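Single strip of tape on the bottom seam, is it enough?

rumach_4
Moving in February and I have 105 boxes to close up. My brother says one strip down the center seam is plenty. I don't buy it. Anyone done this with books?

Dušan Zupan
One strip is fine if the box isn't overfilled. I've shipped 1,384 parcels that way and I could count the blowouts on one hand.

seamripper
Parcels of what, socks? Once the sides start to bulge, that seam gaps and the tape is doing all the work. 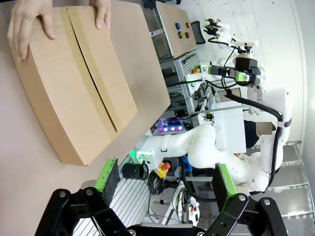 And pressing the flaps down with your hands while you tape only hides it – let go and they push right back up. I'd do the H shape, seam plus both ends.

Dušan Zupan
That's almost triple the tape for nothing. Take two books out.

rumach_4
Not convinced by either of you. Does the Schnyder tape hold any better or is it just pricier?

seamripper
Pricier.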